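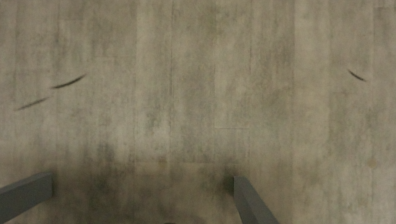
I've been meaning to write up the gripper calibration for months now, mostly for my own sake (every time I come back to it I've forgotten half), and with the kettle on and the dog asleep on my feet, now seems as good a time as any.

For anyone new to the blog, Catstead is my little home robotics project. It's a single arm with a two-finger gripper, and it lives half in the garage and half in simulation. I do most of the fiddling in the simulated version first. A bad value there costs me a restart, and a bad value in the garage cost me a fingertip pad in February and a fair bit of colourful language.

The trouble this time was the opening width. I'd swapped the real fingers over to a set from Cometti, which are a touch longer than the old Gowda pair, and like a goose I updated the model of the fingers but left the old limits sitting in the config. So the sim was cheerfully telling me the gripper was fully open when it was stopping 2 mm short. You wouldn't think that would matter much, but I had 49 failed grasps in my log before I twigged.

So now I do it properly. I clear everything off the floor, open the fingers as wide as they'll go, and look at the wrist view before anything else. With a bare floor and nothing in the gap it's much easier to judge the fingers against each other. I check that the tips come up to nearly the same height. The left one sits a smidge higher in mine, and I've decided I can live with that, as chasing it last time took a whole evening and made the closing worse.

I also like to leave the shadows switched on while I do this. They make the renderer grumble, and the view gets a bit murky down between the fingers, but I find a finger much easier to place when there's a bit of dark beside it on the boards. The plank floor is a favourite of mine too, with all those seams running up and down to line your eye against. A plain grey floor is faster, I'll grant you, and I can never tell where anything is on it.

Once I'm happy with the look of it, I step the fingers closed and write down the encoder reading at contact. Mine came to 3,508 this time. I do the same on the real arm, put both numbers in the Pleriveo notebook, and work out the offset from there. Then it's open, close, open, close, up to 276 cycles if I've got the patience, and another look at the tips at the end.

Next job is the cable that runs down past the wrist joint, which has started to rub. I've got some braided sleeve on order and I'll put up a post once it's on and I've seen how it wears.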